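From: Babar Sial
To: Ogola users list
Date: Friday, March 23, 2012
Subject: Re: Storing bare boards on the bench

On the list, the Plivance group wrote:
> We have 234 bare prototype boards and they lie in a drawer,
> one on top of the other. The corners get scratched. Does
> anybody keep them upright? And what do you do with the
> panel parts which belong to the same kit?

Hello all,

we had the same question at Plostance last May, when the Lulon kits came. At first we used envelopes, but then you must open nine of them to find one board. Now the boards for the current kit stay on the bench and the others go to the shelf.
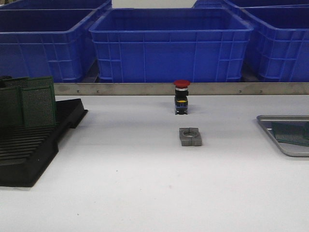

A slotted rack is what I would recommend to you. The slots should be evenly spaced, so that a board can stand anywhere and you can still put a finger between two of them. In our black one there are three green perforated boards standing now, and I can see each of them without lifting anything. The emergency-stop switch and its gray square mounting piece I keep beside the rack, because they go into the same kit and the small piece is easily lost.

For the big stock I would not buy racks. Our shelf is made for 2,000 boards and has 1,727 on it, and there we use simple cardboard dividers – cheap, and good enough for boards which are not touched every week.

One more point is the handling. Please take the board by its flat sides and keep it vertical until it is in the slot. If it goes in at an angle, the corner suffers.

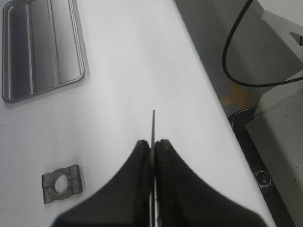 Thin plate held upright, metal tray at upper left.

The tray with the long channels is also useful, but I would use it for screws and pins, not for boards. If somebody knows a rack with wider slots, for boards with parts already soldered, please write to the list.

Best regards,
Babar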